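Istier Tableware Storage: Set-up Guide
Section 9. Transferring plates from table to rack

Before you start

Place the crates on the steel rack with the rims facing up. Check that each crate sits flat on its shelf level.

9.1 Clear the table along the edge nearest the rack.

9.2 Inspect each plate for chips and leftover food. Set damaged plates aside.

9.3 Grip the plate by its rim and bring it out past the table edge before lifting it away.

CAUTION: Glazed plates are slippery when wet. Dry them first.
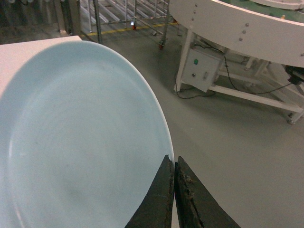 Theano Tsoukalas adds that large plates should go over one at a time, even when the rack is close, as stacked rims chip at the first bump.

9.4 Lower the plate into the crate. Do not drop it from rim height.

9.5 Fill the lower shelf level first. Stop at 11 plates per crate.

NOTE: Lids, discs and other thin items go flat on the crate floor. Do not stand them against the wall of the crate.
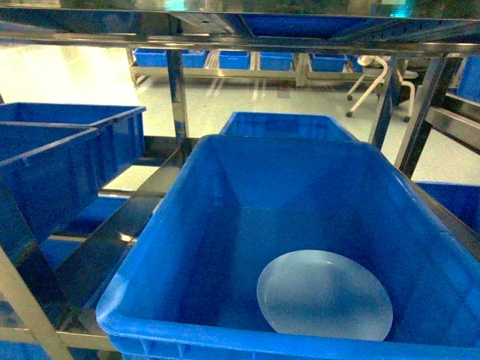 9.6 Leave the crate rims clear so that each crate can be pulled out without catching on the posts.

9.7 Write the contents on a Fillex tag and tie it to the front rail.

9.8 Check the shelf levels again after 50 transfers. Tighten any loose rail as described in Section 11.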